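June, bench notes, second attempt at the cup question

Started 8.40. Marino's claim, again, is that their reusable plastic cups "shed no detectable taste" after 900 wash cycles. I have read the sheet twice and still can't find who did the tasting, or what they were given to drink. Plain water, presumably, at whatever temperature flattered the result.

What I want to know is duller than that. Does a cup that has been through a canteen dishwasher for a year make the water taste of anything, and can a person pick it out from a new one without being told which is which? Dario thinks yes. He says he can taste it through squash. I doubt it, but I doubted him over the kettle descaler as well and had to buy the biscuits.

Set-up as before. 125 ml of Ginditz tap water per cup, drawn in one go into the big jug and left to stand on the side so it all starts the same. Cups filled out of sight of the taster. Old cups from the Zutville canteen, new ones from the unopened sleeve. Taster wears the blacked-out goggles, because last time Wojciech admitted he was going by the scratches on the rim. That spoils the whole of the first sheet as far as I'm concerned and I've crossed it through.

Standing time 2 hours, lids off. I'm not happy about lids off. The room smelt of somebody's soup until half past ten and water picks up smells more readily than people like to admit. If we do this again it should be early, before anyone has eaten.

Colour is another thing I'd rather be rid of. The canteen buys whatever is going, so we have blue, yellow and a see-through green, and I can't say the dye makes no difference when I haven't checked. Marino's sheet doesn't mention colour at all. For now I've matched old and new within each colour and will keep the results apart.

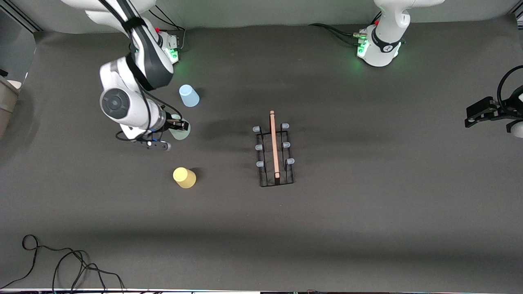
Cinzia read the plan over lunch and her view was that two hours is far too kind to the cups, that the canteen jugs sit out from breakfast until the afternoon, and that if there is a taste to be had we'd be stopping just before it turned up. She also wanted a glass control, washed in the same machine, so that we don't blame the plastic for what the rinse aid is doing.

The glass is fair and I should have thought of it. The longer standing time I'm less sure about. Leave water long enough in an open room and it tastes stale whatever it's in, and then we are measuring the room.

Results so far, for what they're worth: Wojciech no better than guessing. Dario right more often than wrong on the yellow, wrong more often than right on the blue, and very sure of himself on both. Nives said every one of them tasted "of cup", new ones included, and wouldn't be moved. I've written that down as it stands. It may be the most useful remark of the morning, as none of us had asked whether the new ones were clean to begin with.

I don't think any of this shows anything yet. Too few tasters, one of them with hay fever (Wojciech, streaming all morning, should have been sent away). The supplier's rep told Thomas they'd gone up to 2000 cycles at their Orken site with the same outcome. I'd like to see that written down somewhere with a method attached. Thomas is asking.

To do
Wash the glasses with the next canteen load, same programme, same rinse aid.
Rinse half the new sleeve before use, leave the other half as it comes.
Find out what the canteen machine runs at. The dial says one thing, the label inside the door another.
Longer stand for one set only, covered with saucers.
More tasters. Not me, I know the order.

Jug emptied and goggles back in the drawer by 3.15.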